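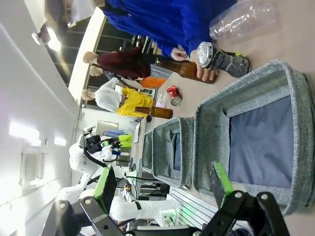
Bottles, cans and fabric bins on the table, with the green finger pads of the gripper in front.

Elba Ledesma spent most of June trying out the Zolliment kit, a gripper and software package sold for sorting bottles, cans and cups. She runs a small recycling business and wanted to know if it could take over part of the hand sorting.

"The pads are the best thing in the box," she said. "They're soft enough for glass, and you can swap them in a minute. I went through three pairs."

Setup took her four hours, most of it spent on the software. The manual covers a single bin well, she said, but gives only one page to working with several.

Crushed cans were harder. "A full can is easy. Once it's flat, the gripper comes in too high and you have to teach it again. I did that six times before I was happy with it."

Nigel Rowbotham, who handles support for Zolliment, said an update is planned. "We tuned it on whole containers first – that was what the early customers sent us. Flattened ones are next."

Ledesma also looked at a kit from Gumilico, which she found faster to install but clumsy with clear plastic. She has not yet decided between the two. "I'd want eight hours of running without me standing there," she said. "So far I've had it go for three."

Zolliment rents the kit by the month, with spare pads sold separately.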